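Shared Kitchen at Gallardo House: Frequently Asked Questions

Residents may use the countertop appliance and steel dishes at no charge.

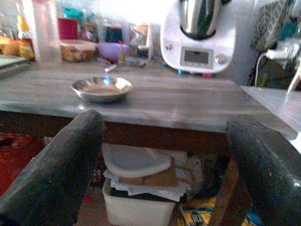
Who may reserve the kitchen?
Any resident of Gallardo House. Reservations are made at the front desk, extension 3921, and may last up to 4 hours.

May the mixing bowl be taken to an apartment?
No. Bowls and dishes remain in the kitchen -- this includes the small steel dishes.

When is the kitchen closed?
Thursday mornings, for cleaning.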